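Sat in on the final demo of the student manipulation project, 4 May 2023. I've been the resident grump on this one since November, so take the thread in that spirit.

The pitch, from the team's own poster: collect 600 demonstrations of people picking up soft toys with a hand-held gripper, train on them, and the arm will "handle any deformable object." Any. I circled that word in pen.

Credit first. The Gusix group did the boring work. They kept a log of every session, they threw out bad takes, and they wrote down why. I have seen paid teams skip all of that.

Now the complaining. Plush toys are the friendliest objects on earth. They squish, they don't roll far, they don't break, and you can grab them nearly anywhere and still call it a grasp. A 90 percent success rate on plush tells me you own some plush.

I asked if they had tried a sock. They had not tried a sock. I asked about a bag of rice and got a long answer about future work.

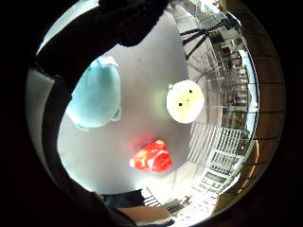 The other thing that bugs me is spacing. If the toys always sit well apart, the policy never has to decide anything. Push two of them together and you have a different problem. I said this in November and I'm saying it again, because the second poster has the same claim on it in a bigger font.

Their reply was that clutter comes in phase two. Fine. Then take "any" off the poster until phase two.

The Dadamance team went the other way - fewer demos, messier tables, worse numbers. Their arm dropped things in front of the judges and they got polite applause. I'd still bet on them over a full semester. They could tell me which grasps failed and what they thought was going on.

Also, can we talk about budgets. Each team gets 2000 dollars and the rules say nothing about what counts against it. One team (Jiltel, they're very open about it) got their compute for free through a lab account. Another paid for every hour. Then we put them all on one leaderboard and act like it means something.

I did like the question round. A first-year student asked what the arm does when there's nothing to pick up. Long pause. It picks anyway, apparently. It closes on air and lifts. Best question of the day and it wasn't on the scoring sheet.

The Arnardóttir prize went to the cleanest video, same as last year. I'm told there are four criteria. I would love to see them.

What I'd change for next time: judges bring the objects, in a box, and teams see them when the box is opened. Let the score drop to wherever it drops.

Will I be back in the fall? Yeah, probably. Bringing a sock.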